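Help Wanted: Upholstery and Furniture Care Assistant
Veddale Furniture Rooms, part time, start in June

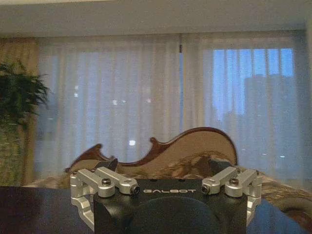 Carved top rail and pale beige back panel, in our seating section.

We are a small secondhand and antique furniture shop with a workroom at the back, and we are looking for someone kind, patient and steady-handed to join us four mornings a week. If you have ever run your hand along the curved back of an old settee and wondered who carved it, I think you would get along very well here.

Most of what comes through our doors is seating. Dining chairs, parlor chairs, settees, footstools, the odd window seat somebody's grandmother sat in for half her life. At the moment we have 133 pieces on the books, and a good many need a gentle cleaning, a little wax, or a new cover before they can go out to the showroom.

You would be working beside Roman Dudek, our upholsterer, who learned the trade in his uncle's shop and is very happy to teach (he will also talk to you about horsehair for as long as you let him). The work goes something like this:

Dusting and waxing carved frames, getting into the scrolls and notches with a soft brush
Vacuuming fabric seats and backs through a screen
Taking off old covers and saving them as patterns
Sorting tacks, webbing and trim
Writing up a tag for each piece with the wood, the fabric and any repairs
Helping customers on the floor when we get busy - and spring and fall do get busy

You don't need a certificate or years in a workshop. Some sewing would be lovely, and so would any time spent refinishing furniture at home, even if it was one stubborn rocking chair in the garage. We do ask that you can lift 60 pounds with a partner and are all right being on your feet for most of a morning. Old wood marks easily, so please be someone who takes off their rings and doesn't rush.

We start at 8:30 and finish at 12:30, with a proper coffee break in the middle. Pay depends on experience and we will talk about it openly at the first meeting. Staff get a discount on everything in the showroom, and you may use the workroom for your own pieces after hours once you have been with us a while.

To apply, write a note to Pui-shan Hsueh at the front desk, or drop it off at 203 Gosstead Road. A page is plenty. Tell us a bit about yourself and about a piece of furniture you have cared for, and include a photo of it if you have one - we love those. Résumés are welcome but not required.

We will be inviting people in to see the workroom and try their hand at a small cleaning job, which is paid. Please use the side door, as the front one sticks.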